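Lernulach serving tray -- wood-grain, raised rim

Back in stock. Sold out in August, sorry to everyone who emailed.

Flat tray with rounded corners and a raised lip all the way round. Warm orange-amber colour, printed wood-grain pattern. Good for tea, toast, a plate of biscuits, post and keys by the door. Stacks if you buy more than one.

Product code: 265
Range: Lernulach Kitchen & Table
Supplier: Drundanell
Pack: single, card sleeve
Trade box: ask for Vikas Sandhu, ext 91

Colour note -- it's more orange than the old Krishnan tray, which was a browner thing altogether. If you are matching to one you allready have, order one first and look at it in your own kitchen. Darker under a lamp, brighter by a window.

Grain is a print so the pattern is the pattern. Don't expect real knots.

Care
Wipe with damp cloth. Dry straight after. No dishwasher, no microwave, no scourers. Hot pans on a trivet please, not straight on the tray.

On a white surface

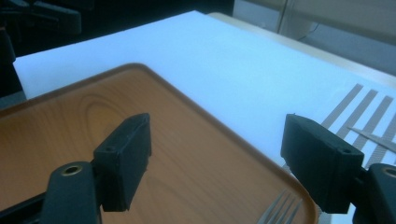
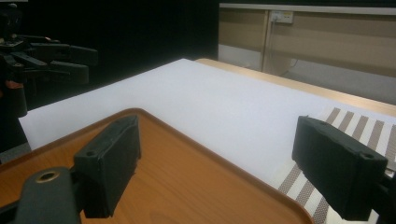
Delivery and returns
Orders packed at our Stustum unit, out next working day. Heavy orders go on a pallet -- we'll ring first. Returns within the month, unused, in the sleeve if you've still got it. Chipped rim on arrival? Send a photo and teh order number and we'll post another.

Goes with
Drundanell coasters, set in a box
Lernulach small tray, code 1000

Page updated Nov 22, 2024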